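Cunley shared workshop
Pre-run inspection, Farnudex sidewalk rover
Inspected by: Kaja Vanags
Thu 20 October

Battery pack strapped and fused: OK. Strap replaced in May.
Emergency stop, chassis button: OK. Cuts both drive motors.
Emergency stop, radio: OK at 22 m. Not tried farther out.
Wheel nuts: 2 loose on left rear. Tightened, paint-marked.
Motor wiring clear of the axle: FAIL, then OK after rerouting. Add a second clip.
Encoder zero: OK. Left reads 2,816 counts per wheel turn, matches the Naltmont data sheet.
Camera mount: OK. No play at the bracket.
Curb detection: OPEN. Threshold still at the bench value. Set it for a raised concrete curb with a painted edge line beside it. Line alone must not trigger a stop. 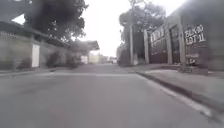
What happens if the radio link drops during a run?
The motor controller cuts drive power after 2 seconds without a signal and stays off until someone presses reset on the chassis.

Spare fuses: low. Price list is on the bench.
Release for street run: held until curb detection is closed.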